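Plaid Table Cover "Machala"
Nusine Home Textiles, article 1,931
In stock. Sold by the piece.

Machala is our everyday cover for the snack table, for the tea corner or for a side table that gets used the whole day. The check is woven in blue tones with thin pale lines and a few yellowish threads.

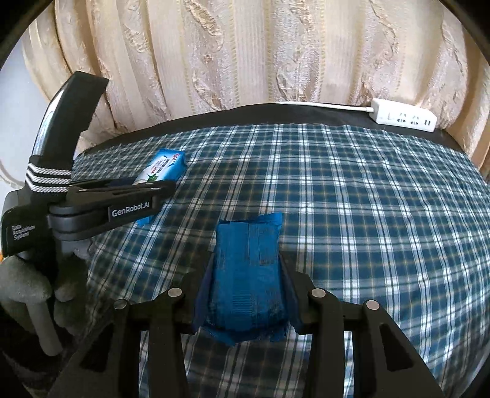
Machala with packaged snacks in blue wrappers

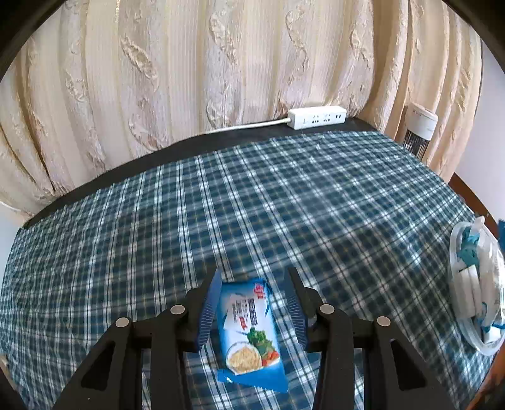 Nusine / Department of Table and Kitchen Linen

What it is for

We made this cover for small eating at home and in the office: snack bars, biscuits in packets, tea, fruit. It is not a festive tablecloth and we do not sell it as one. The cloth is soft and lies down by its own weight, but small wrinkles will stay after folding. If you like it completely flat, iron it from the back side while it is still a little damp.

The check has a practical use too. Crumbs and small spots are seen less on it than on a plain cloth. Light blue packets and cups look nice on it, in our opinion.

Details

Check size: two sizes of square, repeating
Width of the cloth: 43 inches
Length: 64 inches
Edges: turned 2 times and stitched
Colorway: Blue Check
Weaving: Droltley mill

The color on your screen can be different from the color in your room. Under a warm lamp the blue goes more to green, in daylight it is more clear. Customers who want to match it with curtains or cushions should please order a sample piece first. The sample is free, you pay only the postage.

Washing

Wash before the first use, separately, in cool water. The dark blue can give a little color in the first wash. Later you can wash it together with other dark things. Do not bleach. Dry it on a line, not in the dryer, or it will become shorter. Remove chocolate or syrup with cold water and mild soap before you put the cloth in the machine.

Goes together with

Zullness napkins, plain navy, set of four
Zullness tray cloth, small check

Orders and questions

Orders for one to ten pieces are sent from our own store. For larger orders, please write to Jarmila Skála. Questions about washing and repair are answered by Afia Asamoah. We are closed for two weeks in August and letters from that time are answered after we come back.

Page last changed: 2021-12-25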